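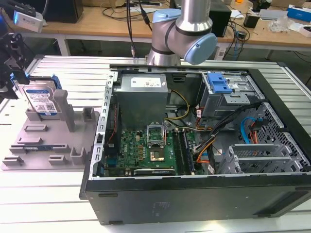 Gripper and camera comparison, desktop disassembly cell

Gallery page for the bench trials on the Weria cell. The task is component handling on a used desktop tower: hard drive in its carrier, memory module, processor, small circuit board. The tower lies on its side with the side panel off, and parts go to and from a gray 3D-printed fixture next to it. We compared two jaw sets, two camera placements and two motion controllers. Notes were kept by Haruto Ishida and edited by Everett Kowalczyk, last revised 29th April.

1 comment | 6 shares

Jaw sets

The Grerum jaws are angular and narrow at the tip. They reach between neighboring parts well, but contact area is small, so grip force has to be set per part. The Tsuchiya jaws are flat and wider, with a softer pad. They hold a drive carrier without tuning and are too thick for anything next to the memory slots.

Each jaw set was run for 40 cycles per part. On the drive, Grerum dropped none and mis-seated 6. Tsuchiya dropped one and mis-seated two. A mis-seat was logged when the part came to rest tilted in its slot and the next pick could not start from the taught pose.

Drive handling

A 3.5-inch drive is the heaviest part in the set and the easiest to localize. The white label gives good contrast and the blue plastic carrier is easy to segment by color. The weak point is rotation. If the jaws close off center, the drive turns a few degrees on the way up and the error shows only at insertion.

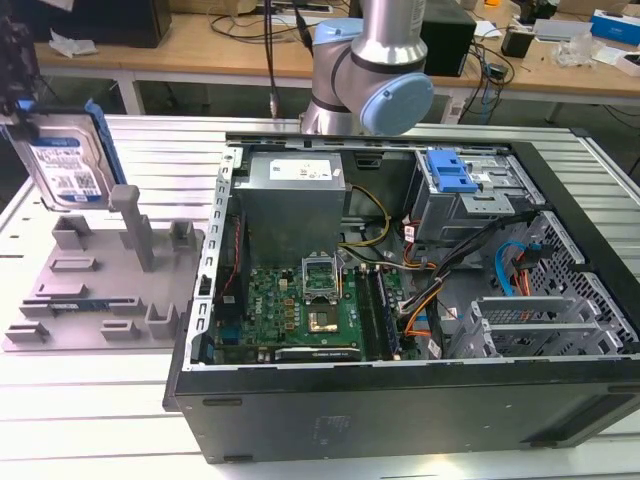
The fix that worked best was a slower close, with a pause before lift. Close time went from 33 ms per step to double that, and rotation at insertion fell below what we can measure with the wrist camera. The cost in cycle time is small compared to a failed insertion, which needs a full retract and a second look.

Lift height matters less than expected. We kept it high enough to clear the fixture posts and left it there for all later runs.

Camera placement

Position A is on a bracket close to the gripper. Position B is fixed, off the arm, with a view of the whole bench. A is better for the last part of the approach. B is better for deciding which part to go for, and it keeps a view of the fixture when the arm is over the case. Bare metal inside the chassis gives glare in both. Lowering exposure helped A and made B worse on the dark graphics card.

We ended up using B for part selection and A for alignment - the handover between them is the least tidy piece of the code. Calibration between the two drifts if the bracket is bumped, so it is checked at the start of every session.

Controllers

The stock controller and the Rutberg unit were run on the same recorded paths. Rutberg had less overshoot at the end of fast moves. The stock unit recovered faster from a protective stop. Over 715 logged moves neither lost its position reference. For contact work near the CPU socket we prefer Rutberg, at reduced speed.

Open items

Cables are still the main source of aborted runs. The power bundle crosses the case and does not return to the same place after it is pushed, so a fixed keep-out zone is either too large or wrong. A per-run scan is planned for August. The memory module has been tested with the Grerum jaws only, and a thinner Tsuchiya pad is on order.

Share | Print | 1 comment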